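Project diary, Drusent cell – February, evening entry

The morning was given over to the planner. Nisreen Azar merged the revised collision margins before nine, and the two-arm sequence was rerun from the stored start poses. The earlier fault, in which the right arm held its place in the queue while the left waited for the same volume of space, did not appear in the first 290 planning cycles. It appeared in the next one. The log has been kept under ticket 1889.

Ekene Uzor is of the view that the reservation logic in Tristetti releases a region only when the forearm has cleared it, and takes no account of the wrist. I am inclined to agree. The mug and coaster task makes this plain, as both grippers must work close to one tray.

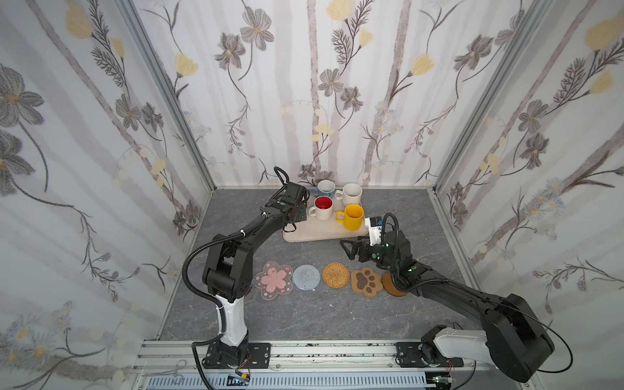 A change was agreed after lunch. Each arm will now reserve space by link, and the planner will publish those reservations to both controllers at every step. Nisreen asked that the old behavior remain available behind a setting until the Adeyemi review, and this was accepted.

The perception module was left alone today. Its handle estimates for the mugs still shift between updates – enough to force a new grasp plan – and I have asked for a six-step filter to be tried first. Ekene would prefer five. The matter is open.

Left the cell at 5:40. Reservation tests to be written before any further motion.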